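Who's Going to Put Away the Plastic Bags?

My sister owns a robot vacuum and talks about it the way other people talk about a promising nephew. It does the hall, it does the kitchen, it got itself stuck under the radiator only twice in March. What it doesn't do is pick up the sock. She picks up the sock, so the vacuum can come through, and when I pointed this out over dinner she said I was being mean about somebody who couldn't defend himself.

But that sock has been bothering me for a while. I can buy a machine that washes my dishes, one that dries my shirts and one that mows a lawn I don't even have. I can't buy one that clears a table. You know the sort of table I mean - a fan, a stuffed animal, a tub of cotton swabs, a box with a bit of everything thrown in it. A six-year-old can deal with that in a few minutes if there's a cookie at the end of it. So why can't a robot?

I took the question to Deividas Grigaitė, who has been building hands for machines for most of his working life and now runs the household side of a small company called Cluvness. I was expecting a sales pitch. I got a lot of sighing and a very good cup of coffee.

"People ask me about the brain," he said. "I want them to ask me about the fingers."
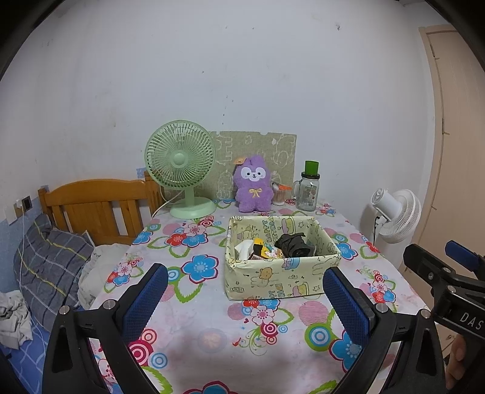 A table, a storage box and a pair of hand-held grippers, blue pads on the fingers.

His point is that two fingers can do far more than you'd think, so long as a decent brain is driving them. One way to find out how much is to take the robot away altogether and let a person do the chore with the grippers in their hands. You get human eyes, human patience and human judgment, and you're stuck with a pinch. If a person can do the job that way, then in principle so can an arm bolted to a bench. If a person can't, you can stop shouting at the software.

I got to have a go, of course (I wasn't leaving without one!). I did fine with a sponge. I did fine with a plastic cup, after I'd knocked it over. Then I spent an embarrassing stretch of the afternoon chasing one cotton swab around a tabletop, and I was sweating by the end of it.

The thing that really got me was the plastic bag. You'd guess a bag would be easy. It weighs nothing, it can't break and you can grab it anywhere. Grigaitė groaned when I said so. A bag has no shape of its own, so whatever the machine learned about it a second ago may be wrong now. It's shiny, it folds over itself, and one corner is as likely as not to come along with whatever was lying next to it. His group once logged 1,000 tries at lifting bags with their bench arm, a secondhand thing they call Juška, and he counted 122 where the arm closed its fingers on plain air and carried on with the job, perfectly happy, holding nothing.

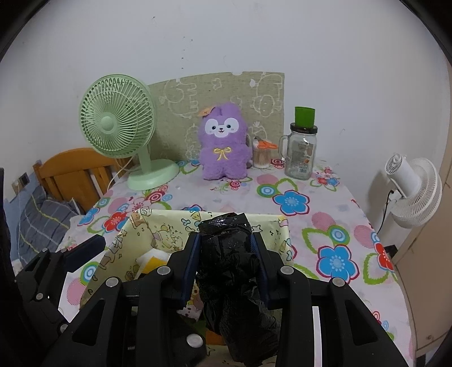

RURBERG, Tuesday, April 6, 2021

The shop-floor version of all this is supposed to be further along, so I went to see a packing hall. Bins come in on a belt, an arm picks out one item, the item goes in a carton. It's fast and a bit hypnotic and I could have watched for an hour.

Then a soft mailer came down the line, half open, and the arm stopped dead and put on an orange light. A woman in a fleece walked over, flattened the mailer with her palm and walked back. She told me she does that 70 times on a bad shift. Anything floppy, mostly. Anything see-through, too. She likes the arm fine, she said, and she'd like it better if it could handle tape.

The manager told me each of the grippers cost almost 3,000 dollars, and that the sister plant in Cener has sent its pair back for different pads. He's hoping for new ones in October. He still has people on the soft goods, and he's hiring for it.

So, can machines do the chores yet? Some of them, some of the time, if you set things out nicely first. Boxes, bottles, cups the right way up: yes, and pretty well. A heap of mixed stuff on somebody's table is a lot harder, and I've come around to thinking it's mostly the heap's fault. We own so many limp little things!

I called Grigaitė when I got home and asked him what he'd want a robot to do at his place, if he could only pick one job. He didn't need to think about it. Fitted sheets, he said, and then he asked me how I fold mine. I told him I roll them up and shut the closet door.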